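Commas and me, part two

29th September

So I finally finished going through my old posts looking for comma splices, and wow, there were a lot. A comma splice is when you glue two full sentences together with only a comma. "I drove to Medrano, it was raining." I write like that constantly!

My count was 75 in one summer of posts. The travel one about Zalness was the worst (1,541 words and hardly a period in it).

How I fix them now

1. Read it out loud. If my voice drops all the way down at the comma, I probably want a period there.

2. Try a joining word. "I drove to Medrano, and it was raining." Fine, a bit plain, but fine.

3. Use a semicolon, though I only let myself have two per post or I get carried away.
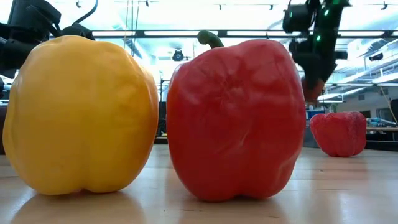
4. Check "however." This one got me for years. "The bus was late, however, we made it" is still a splice, and I had it all over my Felbridge posts from August.

Lists are a different thing, by the way. "Yellow peppers, red peppers, and onions" is perfectly happy with its commas, and yes, I'm keeping the last one. Next up is the apostrophe, once I've worked up the nerve.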